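Posted 24/07/2022 in Short Fiction News

The Lellbridge Story Prize has published its longlist, and I am on it, at what the organizers call "no particular position." The list is in alphabetical order by title. Mine begins with a W, so my mother scrolled for quite a while before phoning to ask whether I had made the whole thing up.

For those who skipped the spring newsletter (the figures tell me who you are), the story is "Weather for Vudard." It concerns a mining town on a moon where the forecast is written by a retired schoolteacher and then obeyed by the sky. I began it as a novel, got 400 pages in, and found that I had a pretty good short story with a very large coat on. Cutting it took longer than writing it. The limit for Lellbridge is 3,000 words and I came in at 2,949, most of which I still like.

Doaa Ezzat, who edits the Kovwood anthologies and has read more drafts of this thing than is healthy, talked me out of the prologue. She also talked me out of the second prologue. We did fall out over the goat. She felt that a goat on a moon needed some kind of explanation, and I felt that the goat had suffered enough explanation in the novel. The goat stayed. There is now one line about where it gets its air, and I resent that line every time I read it.
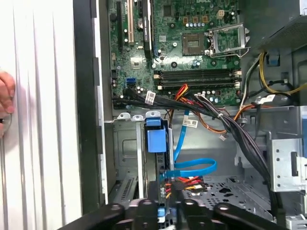

On to other people's good fortune, which I report through lightly gritted teeth. Vichien Srisuk has sold his second novel, Zaki, a book about a lighthouse keeper who receives letters from ships that haven't been built yet. I read it in manuscript over two nights and was cross about how good it was by the end of the first chapter. It comes out in November, and Vichien has agreed to drop by the blog and write a guest post. I asked for something on plotting. He has offered me something on soup. We are still in talks.

If you haven't read his first one, start there. The middle sags a little when everyone goes to the coast, but the last 3 chapters are worth the bus fare, and the talking map is the only talking map I have ever been sorry to say goodbye to.

Next, the reading group. We are doing ghost stories next month, by popular demand, meaning Doaa asked twice. Bring one you love and be ready to read a page of it out loud. Last time a certain member read eleven pages and did all the voices, including the dog's, and I would ask him to think about what he has done.

Submissions for the next Kovwood anthology are open as well. The theme is "Small Gods, Large Bills." Doaa would like me to pass on that she wants fantasy with money troubles in it, that she has already received plenty of dragons sitting on gold, and that a dragon who rents would be very welcome. Two stories per writer at most. She does read the cover letters, so please spell her name right.

The Lellbridge shortlist goes up whenever the judges finish arguing. I am being very calm about it and have refreshed the page only while the kettle was on. We have been drinking a lot of tea.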